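# Against the matching set

When I moved to Rollow I owned one suitcase, a blanket and a frying pan. The flat on Usgate was empty. My new colleagues were kind people and each of them gave me the same advice: go to Adska, buy the starter set, and you are finished in one afternoon. The starter set had 89 pieces. It had plates in three sizes, glasses in three sizes, knives, bowls, a small jug for which I still do not know the English name, and all of it was the same shade of grey. I stood in front of it for a long time with the money in my pocket. Then I went home without it, and I have been thinking about this small decision ever since.

My opinion is that the matching set is a bad idea, and that we would live better if shops sold fewer of them. I know it is not a large problem. People have real troubles, and the colour of a soup bowl is not among them. But we touch our bowls every day, and I think a thing that we touch every day deserves a little thought.

The first trouble with a set is that it can be broken only once. If I have six equal glasses and one falls, I do not have five glasses. I have a set with a hole in it. Every time guests come I see the hole. So I go back to the shop, and there I learn that the series was changed in spring, and the new glasses are two millimetres taller. Many people then buy six new ones and put the five old ones in a box. I have seen these boxes in many cellars. There is nothing wrong with the glasses inside them. Their only fault is the number.

With things that were never equal, this cannot happen. When my brown mug lost its handle I was sorry for the mug, but the rest of the shelf did not become worse. I use it for pencils now.

The second trouble is money, and here I must be fair. A set is cheap for each piece, this is true. The set at Adska cost 200 at that time, and I could not buy 89 separate pieces for that, even at a flea market. But I did not need 89 pieces. I was one person. In my first year I bought perhaps a fifth of that, one thing after another, when I noticed that I missed it. I missed a big spoon after the first soup. I missed a second chair when somebody came to visit and we had to eat standing by the window, which was nice, but not for a whole evening. The set answers questions before you have asked them, and you pay for all the answers.

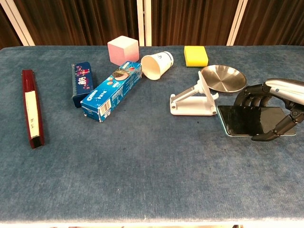 *A cup, a sponge, a metal plate and a pink cube, among other things. Hardly a matching set.*

I have to speak also about beauty, because this is where friends disagree with me the most. They say that a room with equal things is calm, and that the eye can rest. I understand it. In a hotel I also enjoy it, for the first two nights. On the third morning I begin to feel that I am living in a catalogue, and that the catalogue would be tidier without me. At home I want the eye to have some work. When I open my cupboard I see a yellow plate with a chipped edge, and I remember the rain on the day I carried it home under my coat. I see a heavy glass which once contained mustard. These are not treasures. I could not sell them to anyone. But each one is different enough that I can remember it, and I cannot remember a thing that has eleven brothers.

There is a second-hand shop called Väisänen on the way from my flat to the tram, and I suppose I owe it most of my kitchen. The shelves there follow no order that I have been able to find. Forks stand in a flower vase, and a lamp may have a hat on it. In the beginning this made me nervous. In the country where I grew up, one asks for a thing and it is brought from behind. Now I go there in the lunch hour without wanting anything, and I look at what other people did not need any more. Once I found a soup plate with the number 757 painted on the bottom. Perhaps it came from a canteen, perhaps from a ship. I paid very little and I eat from it every week, and I still like to turn it over before I wash it.

I hear the objection already: this is only possible for a person with time. A family with three children cannot walk around second-hand shops in the lunch hour and wait for a nice ladle. I accept this. If you need everything by tomorrow, buy everything today, and do not feel guilty on my account. My quarrel is with the idea that this is the normal way, and that the other way is for the poor or for the strange. When a young couple receives plates from an aunt, bowls from a neighbour and cups from an old office, people say "well, for the beginning it is enough". They say it with pity. Then the couple saves money for a real set, and the aunt's plates go into the cellar, to the five glasses.

I would like somebody to tell this couple that they may stop there. The table is already laid. Food tastes the same from different plates, and the guests will each choose a favourite, as my guests do. One friend always takes the mustard glass. If another person gets it by mistake there is a small protest — I find this much warmer than any tablecloth.

From the shops I ask only one modest thing. Let them sell the single piece at an honest price, so that a person who needs one bowl can go home with one bowl. At Adska this is still not possible for most of the kitchen shelves. I asked again last month. The young man at the counter was polite and said that the bowls come in fours, and that I could give three away. I thought about it on the tram. I still need a bowl, a deep one if possible, and the colour is not important.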